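About Bita

Bita makes and sells stands, racks and hooks for kitchen tools. We started with one product, a countertop stand for the spoons and ladles that never fit in a drawer, and it is still the thing most people come to us for.

The company was set up by Negin Khosravi and Adelino Nogueira. Negin had run the kitchen at a small catering business and was tired of digging through a crock of handles at the busiest part of the day. Adelino worked in a shop that made display fittings. He built her a stand from leftover parts, she used it for a month, and then she gave it back with a list of what was wrong with it. The base was too small, the hooks were too short, and anything heavy made it lean. The second one was better. The fifth one is close to what we sell now.

How we work

We are a small company and most of us share one long room with a sink at one end and a packing bench at the other. New samples go on a plain table and get handled for a few weeks before anyone makes a decision. We hang things on them, lean things against them, take them apart and put them back together. A sample that annoys people usually gets changed, even when it looks good on paper.

We pay the most attention to the base. A tall stand with a narrow foot will tip when you pull a ladle off one side, so we keep our bases flat, round and wide. A raised rim also gives you something to run a cloth around when you clean up.

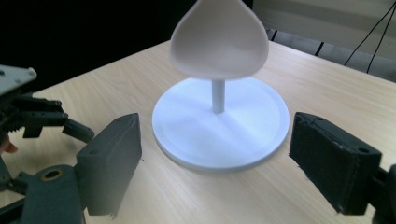 After the base comes the post. It has to be tall enough that long handles clear the counter, and short enough to go under a wall cabinet. Cabinets vary a lot, and for a while we sold only one height and told people to measure first. We now make two. The taller one is called the Toltora and the shorter one is the Cladach. They take the same hooks and the same base, so you can switch the post later without buying the whole thing again.

Color was a long argument. Adelino wanted several. In the end we kept to white for the stands and left the color to the utensils, which people already own in every shade there is.

Who we are

Negin Khosravi handles product decisions and talks to the stores that carry us.

Adelino Nogueira draws the parts and looks after the molds.

Celina Wilczyńska runs orders and returns. If you write to us about a missing hook, she is the one who mails it.

Raphaël Millet joined to do the books and now also writes the assembly sheets. He rewrote all of them in his first year and cut each one down to a single page - we get far fewer calls as a result.

Quentin Gaillard manages the stockroom and the packing bench. He also designed the folded cardboard insert that holds the post, so there is no foam in our boxes.

Where to find us

Our stands are carried by 114 kitchen and housewares stores. Last year we shipped 1,648 stands directly from our own stockroom, and another 1,313 went out through Delorme, the distributor that supplies most of the stores. Our stockroom holds 900 boxed stands when it is full. It is usually full by May and a good deal emptier after the holidays.

We do not have a showroom, but you can pick up an order from the side door between 9 a.m. and 4 p.m. Please ring the bell and give it a minute. If you want to see a stand before you buy, ask us and we will tell you which store near you keeps one out on the counter. You are welcome to bring your own ladle or spatula along and try it.

Spare parts

Hooks, posts and bases are all sold separately. We keep parts for every stand we have sold, including the early ones with the smaller base. Send us the size of your base, measured straight across, and we can work out which version you have.
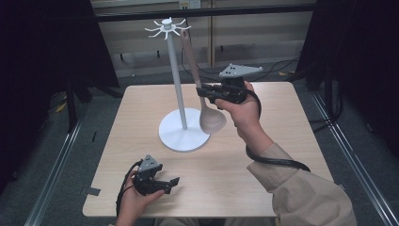

What if my ladle has no hole in the handle?

A lot of them don't, especially one-piece silicone ones. You can add a loop of kitchen string near the top of the handle, or buy our clip-on ring, which fits flat handles and comes off for washing. Very thick round handles are too big for the ring, so use string for those.

Questions about an order go to Celina. Store owners should contact Negin, and please include your delivery address so she can tell you whether Delorme covers your area.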